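Home Explore Notifications Messages Lists Profile

September 16, 2025
by the Grollel back room

Day one of my new personality, in which I am someone who wipes down tables and puts drinks on shelves in an order. Thread, because I need witnesses.
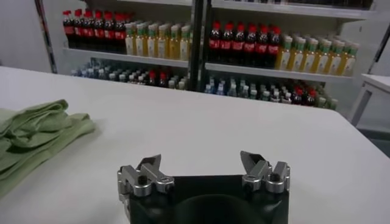 Batia replied within a minute that bottles should go by how fast they get drunk and never by color, and that anyone who sorts by color has never had to find a ginger ale in a hurry.

Fine. I had sorted by color. It looked great for an entire afternoon.

Some background. The shelving is Wenico, the white metal kind you put together with a rubber mallet and a bad attitude. The instructions are four drawings and a phone number. I called the phone number. It is a fax machine.

Also the shelf heights are set by little clips, and you get to pick where the clips go, which is a freedom I did not ask for. Too low and the tall bottles won't stand up. Too high and you have built a very nice home for dust.

The table is white too. I chose that in January, when I was a different person with different ideas about coffee. A white table is a commitment. It shows you every cup you have ever put down and asks how you feel about it.

Hence the green cloth, which I bought in a pack and which the label called "sage." It folds beautifully in the store. I have folded it maybe twice. Its natural state is heap.

Things I have learned about cloths this week:
- wring it out more than you think
- the dry side is never the side you have
- if you leave it on the table it becomes part of the table

Spent a while yesterday reading a 938-word post on the Hirano method of stocking a drinks shelf. Short version: new bottles go in the back, old ones come forward. That's it. The other 920 words were about his childhood.

To be fair to him, I tried it and found a peach tea from so far back in time that I felt I should introduce myself.

Someone is going to ask why I don't just get a fridge. The fridge is full. The fridge is its own thread and I'm not strong enough.

Update on the sorting: I went with Batia's way. Popular stuff at elbow height, weird stuff up top, the tonic water nobody claims down where you have to kneel for it, as you should.

Took me until dinner. Then somebody wanted a lemonade, picked one out of the middle, and the whole row leaned over like commuters.

Tomorrow, labels. I own a label maker and 100 feet of tape and I am not afraid to use either one badly.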